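Rindness Low Fruit Tray, charcoal: three months of oranges

Posted 3/22/23

I bought a fruit bowl in my twenties and put up with it for far longer than I have put up with most people. It was a deep bowl. Things went in at the top, and the ones at the bottom were found by smell. After the business with the satsumas last December I decided the fault lay with the bowl, which is how I came to be looking at trays.

The Rindness Low Fruit Tray is sold as a "display surface for produce", a phrase that made me close the tab twice. It is a big dark rectangle with a lip round it. I paid £36 in the Lornbridge sale, down from a price I suspect no one has ever paid, and delivery took 10 days. The box was large enough to be mistaken for a television by the neighbour who took it in, and I think he was let down on my behalf.

So, what do you get? One tray. There is a leaflet as well, in which the tray is shown holding three figs and a sprig of something. If you own three figs and a sprig of something, you have my admiration and you don't need a tray. I buy fruit like a man expecting a siege, mostly from Barajas, the greengrocer at the bottom of our hill, where it is difficult to leave with fewer than two bags and impossible to leave with what was on the list.

The main thing, then: it holds a lot. The flat part is properly flat, and the usable area is far bigger than the bowl's ever was. You lay everything out in one layer and can see the lot at once, including whatever you'd been hoping to forget. I have eaten more pears since the new year than in the whole of the year before, purely from being looked at by them. Pears are ready for one afternoon, and with this tray I have finally been in the room for it.

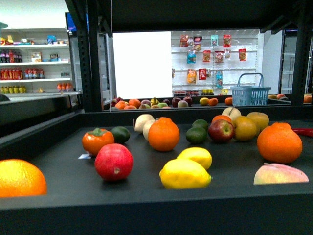
The Rindness after a trip to Barajas. Persimmon and pomegranate on the left, mango at the front right, chilli at the far right.

The colour is the other success. I'd wanted the cream one and it was out of stock, so I took charcoal in a sulk. Charcoal was right. Lemons look magnificent on it. Even a lime, which is not a fruit that makes much effort, looks as if it has been invited. My kitchen is otherwise the beige of a dentist's corridor and the tray is now the best thing in it, though I admit the competition was a kettle and a calendar.

Now the complaints.

Round fruit rolls. You'd think somebody at Rindness might have met an orange. On the worktop all is well, but carry the tray to the table at the slightest tilt and everything sets off for the same corner. The rim is high enough to stop an orange. A lime taken at speed is another matter, and I have had one go under the cooker, where I am content to leave it. The old bowl never did this, I'll grant it that.

There are no handles either. You get your fingers under the edge and hope. Fully loaded it is a two-handed job and a held breath, and I wouldn't try it on stairs.

Then there's the footprint. Measure your worktop before you order. I didn't, and the toaster now lives on top of the microwave. If you have a galley kitchen, or a spouse with views on worktops, the smaller Dimthorpe tray might suit you better. I had one of those on loan for a fortnight. It is neater and it has handles, but it filled up at four oranges and a melon, and the melon was doing it as a favour.

Cleaning is a wipe with a damp cloth. Dark surfaces show dust, and this one shows it with real enthusiasm, along with every drip from a freshly rinsed apple. The little stickers off the fruit also end up on it. I peel them off with good intentions and then put them down, and I can't find it in me to blame the manufacturer for that.

Does fruit keep any longer on it? The leaflet talks about airflow. I have run no trials. Less of mine goes off, but I put that down to seeing it before it does. The avocados carry on exactly as they always have, hard as a doorknob until I go to bed.

Lornbridge's page had 183 reviews when I last looked, and a good many of them were cross about the size, in both directions. Mine makes one more. At full price I'd grumble and probably go without. At £36 I'd buy it again, and I have been eyeing the cream one for bread, although that would mean finding somewhere else for the microwave.

Good: holds a siege's worth, easy to wipe, flattering to lemons.
Bad: no handles, shows dust, limes escape.
Score: 7 out of 10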